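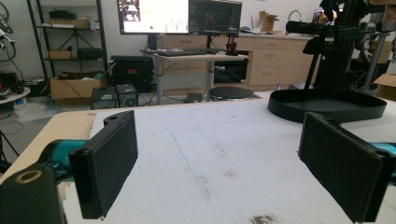 Unit 4: Automation and the Work Around It

Handout, revised Jan 4, 2026

Scope. This unit covers what happens to jobs at a site when part of the manual handling is given to machines. The reading is the Dallero case, a parts-kitting operation at Wesport. Bring the task inventory from Unit 3.

4.1 Tasks and jobs

A job is a bundle of tasks. Automation is bought for a task. The two are often confused in planning documents, which state that a position "will be automated" when the equipment on order covers a single step of it. At Dallero the kitting position was broken into 15 tasks. The first proposal addressed four of them: pick, orient, place, and close. The remaining tasks stayed with the operators, including checking the order sheet, clearing jams, and deciding what to do with a damaged part.

4.2 Teaching by demonstration

In a conventional cell, an engineer writes the motion. In a demonstration-based cell, a person performs the task by hand with a gripper of the same geometry as the one on the arm, and the recorded motions become training data. The operator's skill enters the system directly. Three consequences follow for the workplace.

First, the demonstrator's habits are recorded along with the task. An operator who always approaches from the right produces a data set that approaches from the right.

Second, demonstrating is slower than doing. The hand-held gripper has two fingers and gives little feel for the part – padded fingers reduce it further. Under the Dallero plan, a shift of demonstration was set at 100 accepted runs, with a change of operator after each block.

Third, the output of the shift is no longer a kit. Production bonuses tied to kits do not apply, and a separate rate has to be agreed before recording begins. Dallero settled this in July, after the first recordings had been made. The order of events is discussed in the reading.
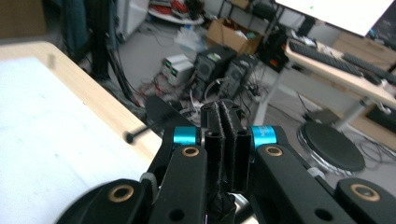 4.3 Redistribution of effort

The load on the wrist and shoulder changes with the tool. A squeeze grip held through repeated runs is a different exposure from picking small parts with bare fingers, and it should be assessed separately. The Nurkow worksheet has a column for this. Use it for both the old task and the demonstration task.

Attention also shifts. An operator supervising a cell handles exceptions, which arrive irregularly and without warning. Bermúdez (course pack, section 7) calls this residual work and argues that it is graded too low in most pay scales. Note that the argument concerns grading only; it makes no claim on headcount.

4.4 Terms

Residual work: tasks left to people after a cell is installed.
Accepted run: a demonstration that passes review and is kept.
Exception: any state the cell hands back to a person.

Assignment

Take one job from your task inventory. Mark each task as demonstrable, programmable, or residual, and give the evidence for each mark. Maximum 4 pages, worksheet attached.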